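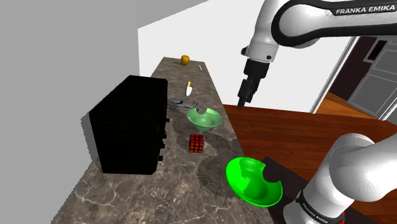
Frequently asked questions: Student housing levy referendum

Medance College Students' Association

What are we voting on?
Whether to add a housing levy of $26 per term to student association fees. The money would go into a fund for repairs and upgrades to the two older residences, Sotiropoulos House and Seravard Hall.

Doesn't the province already pay for residences?
No. Provincial capital grants cover teaching buildings and labs. Residences are expected to run on rent and whatever the college can borrow. The college asked for an exception last year and was turned down.

Who can vote?
Any student enrolled in at least one credit course in September. Part-time and distance students are included. Apprentices on block release can vote if their block has started.

Do part-time students pay the full amount?
Part-time students would pay half. Distance students would not pay the levy, but they can still vote because the association's bylaws give every member a vote on fees.

How do I vote?
A ballot link will be sent to your college email. Voting closes at 4 p.m. on the last day of the voting period. If you can't find the email, check your junk folder first, then come to the association office with your student card.

What would be fixed first?
The boiler at Seravard Hall, then the windows on the north side of Sotiropoulos House. After that the shared kitchens on both sites – 39 requests for kitchen repairs are still open from last year.

Will my rent go up as well?
The levy and rent are separate. The college sets rent every spring and has not told us what it plans for next year.

Can I opt out?
Students in financial hardship can apply for a refund in the first month of each term. There is no general opt-out.

What happens if the vote fails?
No levy is charged. The same question can't be put to students again for two years.

Is there a minimum turnout?
Yes. Fifteen per cent of members must vote for the result to count. A simple majority decides it.

Who put the question on the ballot?
Anastasia Theodorakopoulos, the association's vice-president external, brought the motion to council. It passed with 81 per cent in favour.

How will the money be tracked?
The fund will have its own line in the association's audited statements, posted online each year. It can't be moved to other uses without another referendum.

Where do I send other questions?
Email the elections officer or drop by the office between 10 a.m. and 3 p.m. Staff can explain the process but can't tell you how to vote.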